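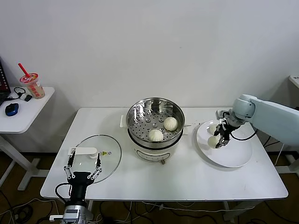

Steamed buns, an electric steamer and a serving plate.

About Pleltow

Pleltow is a small cooking school that teaches steamed buns and other doughs to home cooks. Gorazd Todorova and Efe Nwosu started it in a rented kitchen on Fonseca Street, and we still teach there. Classes are kept to 15 people. No experience is needed, and aprons are provided.

Most of our students cook in small apartments, so we teach with equipment that fits on a table. An electric steamer with a glass lid does the job for everything in the beginner course. Students who already own a bamboo or stovetop steamer are welcome to bring it.

The beginner course runs for four evenings. The first is flour, yeast and kneading. The second is shaping and pleating, and most people find that one the hardest. The third covers fillings: pork and cabbage, mushroom, red bean. On the last evening everyone steams a full batch and takes the leftovers home.

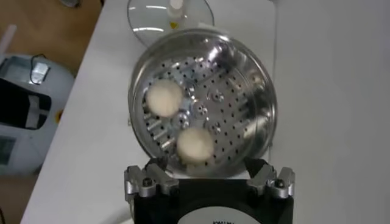
Our Method

Buns need room. They grow in the steam, and two that touch will tear when you pull them apart. We ask students to leave a clear gap on the tray and to steam in small batches, even when there is a bowl of shaped dough waiting. Water goes in cold. When the time is up, the heat goes off and the lid stays on for a few minutes before anyone lifts it.

Buns then go from the tray to a large plate in a single layer. Lids are set down flat on the table, away from the edge.

Who We Are

Gorazd teaches the dough classes. Efe runs the fillings evening and writes the recipe sheets. Duarte Abreu joined us in November to handle bookings and private groups of up to 35, which we host in the hall next door.
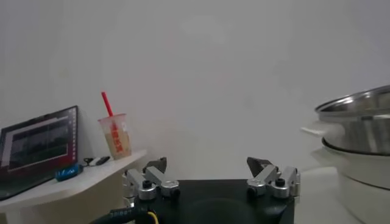
Private groups usually choose the two-hour class. We make the dough ahead for those, and guests start with shaping. Please tell Duarte about allergies when you book, as our standard dough contains wheat and milk.

Recipe sheets are free to anyone who has taken a class. Gift certificates can be picked up at the kitchen or mailed within the United States.

Page updated 1/12/23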